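Does a Countertop Cooker Save Any Work? Report on Our Household Appliance Project

Group: Vimala Nadar, Wajid Mirani, Noémie Lachance
Course advisor: Tomomi Yagi
2026-01-28

Why we chose this

Large domed appliances are sold on the promise that they replace several smaller ones. Our group didn't believe it. Wajid's family bought one and his mother went back to the stove within a month. We wanted to know if that was normal or just his mother.

What we did

Four households in the Nellberg apartments agreed to keep a kitchen diary for two weeks. They wrote down what they cooked, what they used, and how long cleanup took. We also read the sales pages for comparable machines, and those were not much help. One claimed to save 3,000 minutes a year without saying compared to what.

What the diaries say

Two households used the appliance most evenings in the first week and much less in the second. The others hardly changed their habits. Cooking time went down a little for frozen food. Cleanup went up in every diary, and the complaint was nearly always about the inside.

Daniyal Arain, who kept one of the diaries, wrote that he spent longer wiping than eating. We think he was exaggerating, but his times were the longest in the set.

The shape of the housing

Smooth outer surfaces are easy to wipe, and manufacturers like to mention this. We don't think it tells you much. A glossy white top is the part that needs the least attention. Seams, textured trim and deep openings are where we would expect the work to be, and a buyer in a store tends to look at the top.

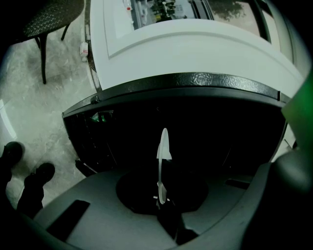

Problems with our method

Four households is a small group, and they all live in one complex. People also clean more carefully when they know they have to write it down. Noémie thinks the second-week drop was diary fatigue and that the machines were used more than reported. Vimala disagrees. We could not settle it with the data we have, and a repeat in July would need someone to check the entries as they come in.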